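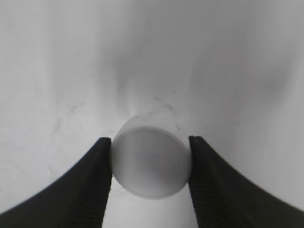

A white round object, like a plug, with a flat end face.

How to fit push-in plugs in shelf panels

When you build a cabinet with adjustable shelves, you finish with many holes that you don't use. Small holes near the shelf pins are easy to forget, but the bigger ones, where a cable or a connecting bolt was passing, look unfinished and collect dust. A push-in plug closes them in a few seconds each, if the hole is prepared well. I wrote this page after I closed all the holes in my Bomatden wardrobe, and I made some mistakes at the beginning that you can avoid.

What you need

A bag of plugs in the right diameter
A ruler, or better a caliper
Fine sandpaper and a thin round stick to wrap it on
A soft cloth
A rubber mallet, or a normal hammer and a piece of scrap wood
Masking tape
A little wood glue, only for loose holes

Choosing the plug

Measure the hole first and buy the plug after. Measure in two directions, up-down and left-right, because a hole drilled by hand is often a bit oval. Take the smaller number. My holes were 10 mm and I ordered from the Fletis shop, article 3734, which was the only white one they had without a wide cap. The shop page for this article is not very clear, so check that the size given is for the body of the plug and not for the cap.

There are two types. The first has a cap that lies on the surface and hides a damaged edge. The second is a simple short cylinder that goes in flush with the panel. The flush type looks much nicer, but it forgives nothing: every chip around the hole will stay visible. If your panel has chips, take the type with the cap.

About the color: white is not one color. Put one plug on the panel in daylight and look at it from the side before you open the whole bag. My Renus panels are a cold white and the plugs are more creamy. Inside a wardrobe I accept this. On a front I would look for another one.

Preparing the hole

1. Remove the dust from the hole. A vacuum cleaner with the narrow nozzle is enough.

2. Wrap a small piece of sandpaper on the stick and turn it inside the hole two or three times. You only want to take away the loose fibers -- if you continue longer, the hole becomes too wide.

3. Wipe around the edge with a dry cloth.

4. Put masking tape around the hole, close to the edge. It protects the panel if the mallet slips.

Fitting the plug

1. Hold the plug by its round side, between two fingers, so that the end face stays free and clean. If one end has a slightly softer edge, this end goes in first.

2. Set it straight on the hole and push with your thumb. It should enter one or two millimeters and stay there alone. If it falls in, see the section about loose holes.

3. Look at it from the side, with your eyes at the level of the panel. If it leans, pull it out now. After the first hit it is very hard to correct.

4. Tap lightly with the rubber mallet. With a hammer, put the scrap wood between. Give several small hits and check after each one.

5. Stop when the face is level with the panel. Pass your fingertip over it, you will feel a step sooner than you see it.

6. Take off the tape slowly, pulling it flat along the surface.

If the hole is too loose

Put one thin ring of wood glue inside the hole, not on the plug. Push the plug in by hand and leave it for 60 minutes with a strip of tape over it. Wipe the extra glue immediately with a damp cloth. Remember that a glued plug will probably not come out again without damage, so don't do this in a hole you may need for a shelf later.

If the plug went in too deep

On a hole that passes through the panel, push it back from the other side with a blunt stick. On a closed hole, put a thin screw in the center of the plug, two turns only, and pull with pliers. The plug is lost after this -- keep a few spare ones.

For the tall side panels I used the same method, but I laid them on a blanket on the floor. The Bailly bookcase is the next one, and there the holes go through both sides, so I will need to hold a block behind each of them while I tap.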